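Section 4. Preparing the Carton

4.1 General

This section applies to all plain corrugated cartons supplied with the Flelarska packing system. Cartons are delivered flat in bundles of 16 and are to be stored flat, away from damp walls and floors. A carton that has been wet must not be used, even after it has dried.

Before starting, clear the work surface of tools, tape cores and loose paper. The surface must be level and large enough to hold the carton with all flaps open.

4.2 Squaring and Closing the Base

1. Remove one carton from the bundle. Check both faces for tears and crushed edges.

2. Hold the carton by two opposite corners and push gently until it opens into a rectangle. Do not force a carton that resists – return it to the bundle and select another.

3. Turn the carton upside down. Fold in the two short base flaps, then the two long base flaps.

4. Apply one strip of Satis 60 mm tape along the center seam. The strip must run at least 2 inches past each end of the seam and down the side walls.

5. Press the tape firmly along its full length with the palm of the hand.

CAUTION: Do not close the base by interlocking the flaps. An interlocked base is not suitable for loads over 19 pounds.

4.3 Opening the Carton for Loading

1. Turn the carton upright and set it on the work surface.

2. Fold all four top flaps outward. Crease each flap once along its score line so that it does not spring back over the opening.

3. Look into the carton and confirm that the floor is flat and the corners are square. Remove any scraps of board or tape.

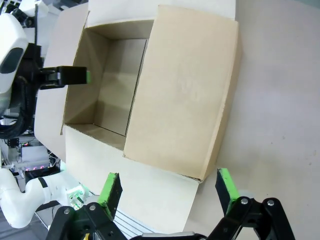 4. Place the base liner, if one is specified on the packing list, with its smooth side up. The liner must reach all four walls without bending.

5. Load the heaviest items first and keep their weight toward the center. Fill the remaining space with crumpled paper until the contents no longer shift.

NOTE: Light scuffs on the flaps are acceptable. Cuts, punctures and split creases are not.

4.4 Closing

1. Fold in the short flaps, followed by the long flaps. The long flaps should meet without overlapping. If they bulge, remove some of the contents and repeat.

2. Tape the top seam as described in 4.2, step 4.

3. Attach the Ratuvon label to the long side, clear of all tape.

For cartons ordered through Tremblay, see also Section 6, Returns and Replacement Bundles.

Revised January 28, 2005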